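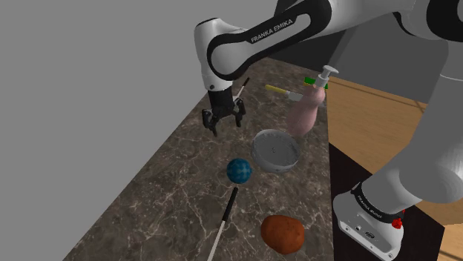
Screen Genres, wk 4 handout: the slasher and its rules

Last updated: December 13, 2022

Notes are rough, fill in your own from the screening. Bring them to the tute.

Before anything else: slasher is not the same as horror. Narrower. A killer (usualy masked or unseen), a closed-off place, a group that shrinks. Body count structure. If there's a ghost doing it, argue the case but you'll need to argue it.

Main screening: Wetano. 72 minutes, very lean. Watch how late we get the killer's face. First long point-of-view shot comes before the titles, then the film holds off using POV again till the boathouse. Why hold off? Write down what the sound is doing while you wait. Hint, the score drops out well before each kill and the fridge hum comes up.

Second film, extracts only: Medico. Hospital slasher, night shift, same plot bones. Differences to look for:
- victims are adults with jobs, no teens
- killer known to us from the first reel, not known to them
- corridors lit the whole time, hardly any dark

So suspense in one, surprise in the other. Go back to wk 3 notes on who knows what and when. Most essays last year mixed these two up, please dont.

The "last one standing" figure. Usual reading: she survives by watching. She notices the open gate, counts the cars, checks the phone. Wetano gives her 3 looking scenes before anyone believes her. Medico splits the role across two nurses and I think it loses something, but there's a decent argument the other way. Try it in the tute.

Sequels. Flomelport ran to 4 films. Same mask, same town, different director each time. By the last one the mask is the star and the cast barely get names. Ask what the audience is paying to see by then. Familiarity? The colour palette shifts too, browns in the first, blue and neon by the end.

Reading: Šimek chapter, pack p. 211. Dense in the middle, the bit on masks is what you need. Skip the footnotes on censorship till after the July break, we come back to it.

For the tute: pick one kill scene from either film. Shot list, one line per shot. Mark where we share the killer's view and where we share the victim's. Half a page on what changes between the two.

Essay questions go up once the extracts are sorted. Late forms to the front office, not to me.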